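Choosing a bag for every day -- speaker notes
Retail staff evening, Rimwood store, 10/11/2022

Opening (keep it short)
Thank you for staying after closing. My subject tonight is how we help a customer choose a daypack. Most people come in and look at the colour first. This is normal, and I did the same with my first bag. Our work is to ask two or three good questions before they pay.

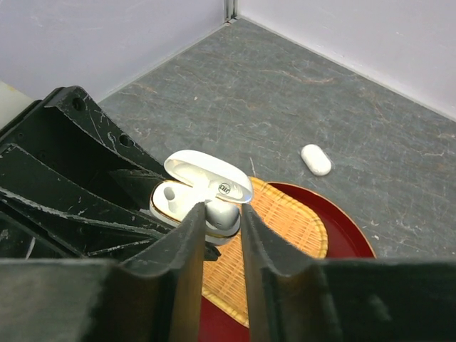 Anitha Pai

Question one: what do you carry on a normal day? Let the customer answer slowly. Many will say "only my laptop", and then they remember the lunch, the umbrella and the gym shoes. A bag of 13 litres is too small for this person, even if it looks very nice on the shoulder.

Question two: how do you travel? A cyclist needs a chest strap and a narrow shape. On a crowded tram, a bag with a side handle is easier, as you can take it off and hold it in front of you.

(Pause. Ask Keith to put on the Redent pack and walk to the door and back.)

Look at where the bottom of the bag sits on Keith. It should rest above the hips. If it hangs lower, shorten the straps before you try another size.

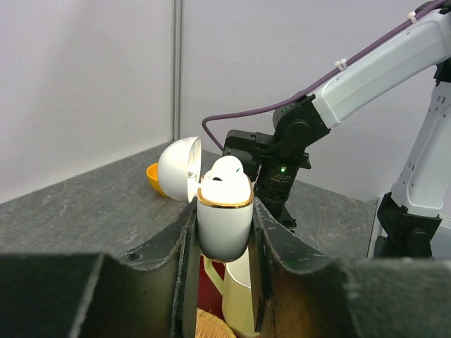 Small pockets are the part that customers thank us for later. Show them with the zip open. A soft lining is good for sunglasses, and a key clip saves a lot of searching at the front door. Please do not say "waterproof" when the label says "water resistant" -- we had six returns in June for this reason.

Price. The Redent is $189. Say the number clearly and do not apologise for it. If it is too much, go to the Poojary without making a face.
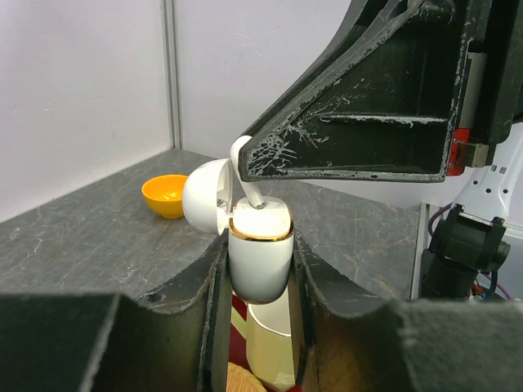 Care and repairs
Wash by hand in cool water, never in the machine. Dry it in the shade with all the zips open. Broken buckles go to Satish at the back counter, together with the receipt.

Questions from the floor -- ten minutes, then Keerthana will show the new stockroom labels.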